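PLUNAMCOMBE OPENS 3-DAY RIDGE TRAIL TO WALKERS IN FEBRUARY

PLUNAMCOMBE: A new walking route linking the harbor at Plunamcombe with the old salt village of Lobo opens in February. The Driltar Trail takes three days on foot and climbs to 1,106 meters at its highest point, Ella Pass.

The trail is run by Driltar Walks, which has marked the full route and repaired two footbridges on the Lobo side. Walkers sleep in huts on both nights. Places are limited to 2,000 for the first season, and a permit must be booked in advance.

"The first day is the hard one," the company said. "After the pass it is mostly downhill, with a long stretch above the sea."

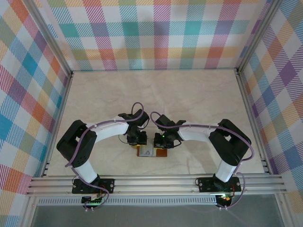
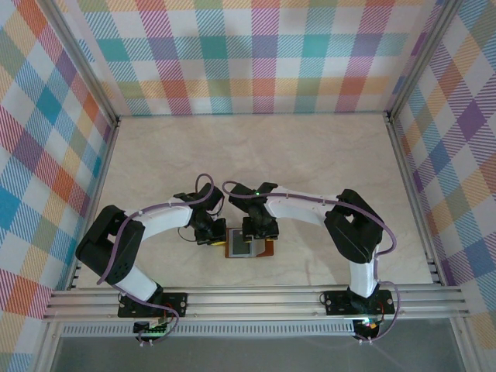 Permits include both hut nights and the boat back from Lobo, which leaves at 4 p.m. Walkers should bring a sleeping bag and food for the first day. Dinner is served at both huts. Dogs are not allowed above the tree line.

Bookings are open now at the Driltar Walks office on the harbor and by phone. Group rates are available on request.

Comments (3)

saltyboots
Is there water between the first hut and the pass? The old path had none.

Mapfold
Walked part of this years ago in fog and saw nothing. Will try again.

hillside403
Please put on a later boat. 4 p.m. is tight from the second hut.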